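# Report the resets

Most papers on learned manipulation give a success rate and stop there. The policy finished the task in so many trials out of so many, and the reader is left to decide whether that is good. I think the number means little until the authors also say who put the objects back between trials, and how.

I came to this view through Mustus, a two-arm project I worked on with Villads Overgaard. Our first result looked strong. We ran 36 trials of a sorting task and were pleased with the score. Then Villads went through the log and marked each trial by the person who had reset the table. One of us had been placing the tray square to the rail every time. The other had been dropping it wherever it landed. The policy did well on the first set and badly on the second. We had averaged the two and called it a result.

There was no cheating in this. Neither of us knew we had a habit. But a reader of our draft would have had no way to find out, and I suspect the same is true of many drafts that do get published.

The usual reply is that large test sets wash this out. They don't if the same 2 people do all the resets in the same room. More trials will only give you a tighter estimate of how the policy does under your own habits. Another reply is that automatic resets solve the problem. We tried that with a script called Skistari, which had the arms return the objects themselves. It was consistent, and it made things worse in one way: the arms put everything back in places the arms could already reach easily.

The state of the table itself is part of the reset, and I have never seen it written down in a methods section. Small dark crumbs and debris lie across the middle of our white tabletop, between the two arms, while the red tray sits over by the right one. Does a policy that reads camera images care about crumbs? I don't know, and our trial log can't tell me, as it has no field for it. If you wipe the surface before one batch and leave it alone for the next, you have changed the test.
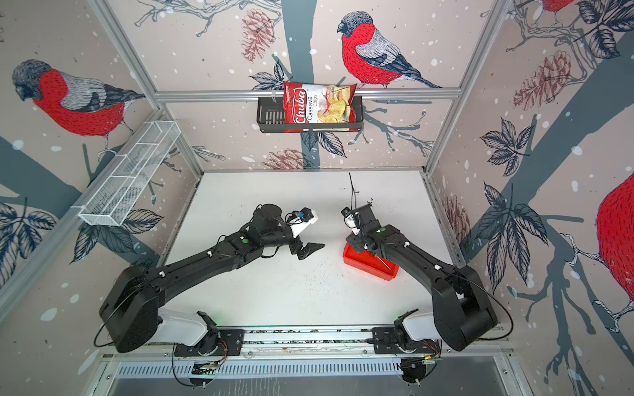
My proposal is modest. Every results table should come with a reset note: who or what did the reset, what rule they followed, how far the start positions varied, and when the surface was last cleaned. Ours now runs to 4 lines and takes less than 3 minutes to fill in. Reviewers should ask for it the way they ask for the number of trials, and a paper without one should be sent back.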